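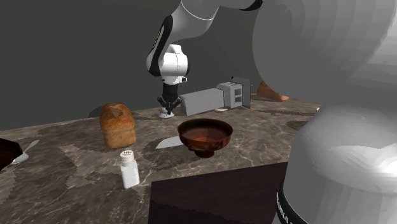
Issue 34, page 4

An open door at Nutham

It was raining hard when I got to the Nutham building on Wednesday, and Tegan Baxter was standing in the porch with an umbrella for anybody who'd come without one, which I'm afraid included me. She has run the Distero open day since it began, and she had me in a dry chair with a mug of tea before I'd found my notebook.

The big draw this time was the kitchen, and the kitchen lives inside a computer. Visitors sat in front of a large screen and watched a simulated robot arm working over a marble worktop, with a loaf, a wooden bowl, a salt shaker and a toaster lying on its side. I asked Tegan about the toaster and she laughed. "Everyone asks about the toaster! We let the program put things down how it likes. My own kitchen looks much the same by Sunday night, so I can't complain."

The arm is a white one with black joints, and it has a very small hand for such a large creature, just two thin black fingers. When I sat down they were hovering over a little white disc on the counter, and I found myself holding my breath, silly as that sounds.

"People do," said Tane Wihongi, who wrote most of the demonstration and was kind enough to go slowly for me. "They lean in. I had a gentleman this morning telling it 'left a bit, left a bit', as if it could hear him." Tane can run up to 4000 practice goes in a night, he told me, each with the worktop laid out differently, and by breakfast he has a long list of the ones that went wrong. "I like the wrong ones best. There's a knife partly under the bowl in that layout, look. I'd never have thought to put one there myself, and now I want to know what it does about it."

I wondered whether it wasn't a bit lonely, teaching a robot that isn't there. He gave that more thought than it deserved. "I used to work on the real ones over at Surnham," he said, "and I spent most of my time sweeping up. I do miss the noise, though."

Tegan tells me 165 people came through the door, a good many of them children, and the children were much the quickest at guessing what the arm would go for next. One small girl wanted to know if it could make toast. Tane promised her he would look into it, and I saw him write it down.

They hope to open again in April, with a second screen so the queue doesn't go out into the wet. Tegan would be glad of the loan of a few folding chairs.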